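Parholm Tray Sorting Set, data card

Maintained by Noelia Vallejo and Eusebio Moya, Codulia
Last change: July 10, 2019

Please read the part "Known fault" before you train anything on this set. The first release had a problem in the gripper values, and some people downloaded it before we noticed.

What is inside

The set has 2509 episodes of one arm moving toy food between a divided steel tray and the table near it. Each episode has the camera video, the joint positions, the gripper opening and the commands sent by the operator. The operators were Carmela Zabala and Aurelio Ibarra. All episodes were recorded by teleoperation. There is no autonomous run in the set.

Known fault

In January the gripper of our arm started to report a wrong opening. The fingers were closed on the object, but the value in the log stayed at the last good number, sometimes until the end of the episode. The arm itself continued to follow the operator, so during recording we saw nothing strange on the screen.

Covadonga Toledo found it when her policy learned to go down to the object, wait, and come up again with the fingers open. She plotted the gripper column and found long flat lines where there should be a step.

The cause was the cable at the wrist. When the forearm bends strongly down, as it must do to reach into the tray, the cable is pulled at the connector and the signal is lost for a moment. Our logger did not mark the lost messages. It repeated the old value, and this was our mistake in the code, because a missing value would have been easy to see.

What we changed

The cable now has a longer loop at the wrist. The logger writes an empty value when no message arrives, and it stops the episode after 12 missing messages in a row. We also wrote a check that compares the command with the reported opening.

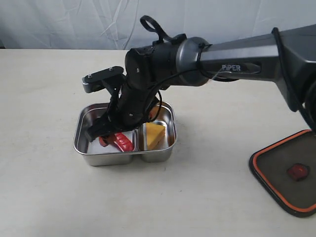

The check is in the folder "tools" and it runs on a normal laptop. It marks an episode as "suspect" if the command changes and the opening does not. We kept the suspect episodes in a separate folder, because Trevbridge asked for them to test fault detection. Do not mix them with the others.

Safety note

The longer loop brings its own risk. It can catch on the rim of the tray when the arm goes up. If you build the same setup, move the arm slowly by hand through the whole reach before the first run, and keep the stop button close to the operator.

Still open

The check misses very short losses. The time stamps of release 1 are also not corrected; use release 2 if you need them. For questions, write to Eusebio and include the episode number.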